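Holding deposit (residential lettings)

By the Drambridge Housing Handbook desk
Last revised: September

A holding deposit is a sum paid by a would-be tenant to take a property off the market while the landlord or letting agent carries out checks. It is separate from the tenancy deposit, which is larger, comes later and causes a different sort of argument. In everyday speech the two are often run together, usually by people who have just paid both.

Origins and purpose

The practice grew out of a simple nuisance. Applicants would agree to rent a flat, wait until the agent had turned everyone else away, and then rent another flat. A payment up front was meant to concentrate the mind. For many years the amount was whatever the agent felt able to say with a straight face, and in some towns it travelled under other names, such as "reservation fee" or "administration charge".

In England the sum is now capped by law at one week's rent. A property let at £500 a week can therefore attract a holding deposit of £500 and no more. Only one may be held for the same property at a time, a rule that put an end to the old custom of reserving a single bedsit for several hopeful people at once.

What happens to the money

If the tenancy goes ahead, the holding deposit must be repaid or, with the tenant's consent, put towards the first rent payment or the tenancy deposit. If the landlord withdraws, it is normally returned in full. It may be kept where the applicant pulls out, gives false or misleading information, or fails to take reasonable steps to complete the paperwork. "Reasonable steps" is a phrase with a great deal of room in it, and much correspondence has been lodged there.

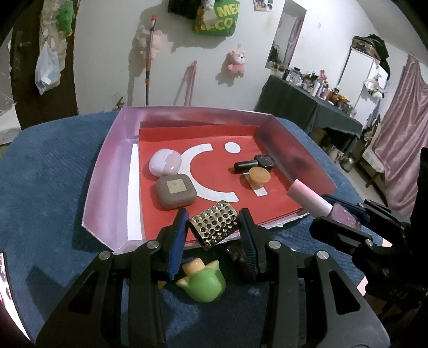
Can an agent keep the holding deposit if a reference comes back late?
A slow reference is not in itself a ground for keeping the money, provided the applicant has supplied what was asked for and taken reasonable steps to help things along.

Time limits

The parties usually have 15 days to enter into an agreement, unless they settle on a different date in writing. Where repayment is due it should be made within seven days. Agents who intend to keep the money must explain why in writing – a requirement that has done wonders for the length of their emails.

Local usage

In Drambridge the term "key money" lingers among older residents, although no keys change hands at this stage. The local agency Zupan still prints the phrase on its receipts. A rival, Okov, prefers "commitment payment", and Prarnis, which lets mainly to students, calls it a holding deposit and is thought rather dull for doing so. A survey of 73 Drambridge renters by this handbook found that almost 11 had believed the payment was a tip. The exact figure depends on how one reads a form filled in with "sort of".

See also: tenancy deposit; inventory; guarantor; break clause

Comments (4)

mossy_terrace: Useful. Mine was put towards the first month's rent and I only noticed because the sum looked too small to be true.

backbedroom: Can you add something on guarantors? I am about to ask my mother and would like to sound informed.

Flat above the bakery: Zupan gave me a receipt for "key money" and I stood there waiting for the keys like a lemon.

tenant_no_more: Get the date in writing if you agree a longer deadline. Ours was agreed on the stairs and remembered quite differently by the two people on them.

Contact the handbook desk | © Drambridge Housing Handbook | Back to top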